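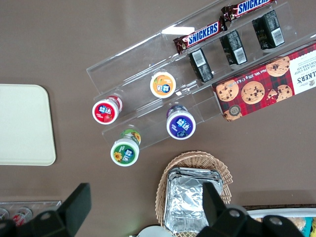
Paora McPhee asks what to do when the arm lets go halfway. His has been moving snacks between a tiered rack and a basket without trouble since April, and last week it dropped a drink bottle from full height, closed its fingers on air and carried on to the next item as if it had the bottle in hand. He wants to know if the gripper is worn out.

Probably not. A drop like that usually comes from dirty pads, a loose finger or a bad grip point, and all of them can be checked at the bench with a hex key, a damp cloth and some paper. The notes below are for small two-finger arms of the Fluseo type, used on a table with ordinary packaged goods. If yours is another make, the screw sizes and menu names will differ.

## Before you touch anything

Stop the arm with the stop button, then switch it off at the wall. A pause on the screen leaves the motors powered, and a paused arm can finish its move when the program wakes up.

Some arms sag when they lose power. Put a folded towel under the wrist first, or hold the forearm with one hand while you flip the switch. Keep your fingers out from between the paddles. If something is stuck in the gripper, take the weight of the item before you release it.

Write down the last line in the log before you power off. On the Fluseo the log clears at restart, and you lose the one thing that tells you whether the arm knew it had missed.

## Clean the paddles

Flat paddles pick up film from candy wrappers, cookie boxes and hands. It doesn't look like much on black plastic. Wipe each paddle with a cloth dampened in warm water and a drop of dish soap, wipe again with plain water, and let them dry completely.

Don't use furniture polish or anything with silicone in it, and keep such sprays off the tabletop too. One pass with a polish cloth near the arm is enough to make a smooth bottle slide.

If the paddles have stick-on rubber pads, press along the edges with your thumbnail. A pad that lifts at one corner will roll under load. Peel it off, clean away the old glue with rubbing alcohol, and fit a new one. The Pace pads cut to size with scissors. Leave them overnight before the first grip.

## Check the finger screws

With the power off, take each finger between thumb and forefinger and try to rock it side to side. There should be no click. If there is, the screws at the base have worked loose.

1. Back out one screw at a time. Never have all of them out at once or the finger will shift.
2. Clean the threads and put on one small drop of removable threadlocker.
3. Run the screw in until it stops, then snug it with the short end of the key. Plastic fingers strip easily.
4. Do the other side even if it felt fine.
5. Close the gripper on a sheet of printer paper and pull. The paper should drag evenly from top to bottom.

If the paper slips out at the top and holds at the bottom, the fingers aren't parallel. Loosen the last screw, close the gripper gently on a flat ruler, and tighten again.

## Clear racks cause trouble

Stepped acrylic shelves are handy and show the goods well, but they are hard on a small camera. A strip of light along a clear edge can be read as part of the item behind it, or as an item by itself. The arm then aims for the wrong height and catches only the end of a wrapper.

Three things have worked on my own table:

- Turn the rack until the streak on the edge moves away from the goods. A few degrees is often enough.
- Put painter's tape along the front edge of each step. Matte tape, any color that isn't on the packaging.
- Move the lamp. Light from the side is better than light from straight overhead.

Check that the rack itself can't slide. Clear plastic on a smooth tabletop moves with a light bump, and after that every saved position is wrong by the same amount. Put a small square of non-slip shelf liner under each foot, then mark the corners with tape so you can see at a glance if it has shifted.

## Grip points by item

**Drink bottles.** Bottles lying with the caps toward the arm are tempting to take by the cap. Don't. The cap is narrow and smooth, and the whole weight hangs off it. Have the arm tip in and take the body behind the cap. If it can't reach the body, change the rack and leave the grip alone.

**Candy bars.** Grip across the middle. The crimped ends fold, and the arm will report a good hold on what is only wrapper. End to end in a row, the bars need a gap wide enough for a finger, or the arm will nudge the next one off the step.

**Small boxes standing on end.** These tip over when one paddle touches first. Center the gripper above the box before it comes down, and slow the last part of the move.

**Flat cookie boxes.** Low force and a wide grip. If a corner hangs out past the end of the rack, push the box back in before you start the run.

**Foil containers.** Foil gives no warning before it folds, and a dented rim won't take a lid. Stacked containers also cling together, so the arm lifts more than it meant to and drops the spare one on the way. Twist the stack by hand to loosen it before a run. A woven basket is a poor place for them if the arm has to reach inside, as a fingertip can catch in the rim.

**Cans on their sides.** Make sure the rack stops them from rolling before the gripper comes near.

## Set the miss check

This was Paora's real problem, I think. The drop is one fault. Carrying on afterward is another, and the second is the one that gets someone hurt or leaves juice running toward a power strip.

Look in the gripper menu for the setting that compares finger width after closing. On mine it's called grip confirm and it was off when I bought the arm. Turn it on, set it to stop on a miss, and test it by taking the item away with a pair of long kitchen tongs before the fingers close. The arm should stop and stay stopped. If it retries, set retries to zero until you trust it.

My force setting is 49 on the menu scale for bottles and 17 for foil. Those are bare numbers with no unit, so start lower on yours and work up.

## After a drop

Pick up the item yourself with the arm off. Check a bottle for a cracked cap or a split seam, and throw it out if you find one. Wipe the table and then the paddles, in that order.

Look at the cable where it bends at the wrist. A hard stop can pull it partway out of the plug, which gives you a gripper that works with the arm down and fails with it raised. Push the plug home and tie the cable with a loose loop.

Run the full path once with nothing on the table, at the slowest speed, with one hand by the stop button. Then run it with one item.

## When to stop fixing it

Send it in if the fingers still rock with the screws tight, if the motor hums when it should be resting, or if you smell anything hot. The log counter on mine read 2970 closings when the finger drive began to slip, and no amount of cleaning helped. Brandum replaced the drive.

Ilaria De Luca adds that a shallow cafeteria tray under the drop zone, lined with a dish towel, saves a lot of mopping. Keep the towel flat and tucked in. A loose corner can be picked up by the gripper.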